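Do we really need to cover the tables?

April, from the Joswood Rooms newsletter
By the bookings desk

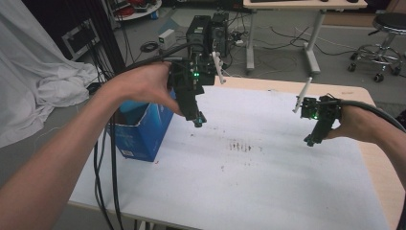 White paper down on one of the pale wooden tables, with marks near the middle.

Every spring somebody proposes that we protect the tables, and every spring we buy something. Last year it was the wipe-clean cloths from Sperling, which slid about and smelled of paddling pool until July. Before that we had cork mats. I have no idea where the cork mats are now.

This year it is paper. Big white sheets, one to a table, put down before a session and thrown out after. The case for it was made at length at the Stunum branch, where they have been doing it since the autumn and speak of it the way other people speak of a new kitchen. I went over to look. Their tables were very clean. They were also very new, and I would expect a new table to be clean whatever you put on it.

We have bought a pack of 200 sheets for £94, delivered. It would have been cheaper by the sheet to take 500, and cheaper again to take 1000, and I was told so more than once. I would sooner find out whether the stuff works before giving up half the cupboard to it.

So far I am only partly won over. You can see in the picture that the sheet runs nearly to the far side of the table and leaves the wood showing along the right. The dark reddish-brown smudges are on the paper, and I will give it that. Whether they would have come off bare wood with a damp cloth and two minutes' effort, I couldn't tell you, and neither could the people at Stunum when I asked. My own view is that most things do. The ring by the window on table four did not, but that was a hot pan and paper would have been no help at all.

There is also the matter of what happens to the sheets. Clean ones should be folded and used again. Marked ones go in the bin, and a big sheet of paper takes up a surprising amount of bin. The collection has not become any more frequent to suit us.

For now, the arrangement is as follows. If your group uses paint, glue, ink or food, take a sheet from the shelf under the hatch and lay it before you unpack. Boxes can stand on the table as usual. Please don't tape the paper down, as the tape at Vilidell took the varnish with it and they are still arguing over the bill. If your group does none of those things, leave the paper alone, please. Card players do not need it.

When the pack is finished I will look at the tables again and say what I think. Anyone who comes across the cork mats can leave them at the desk.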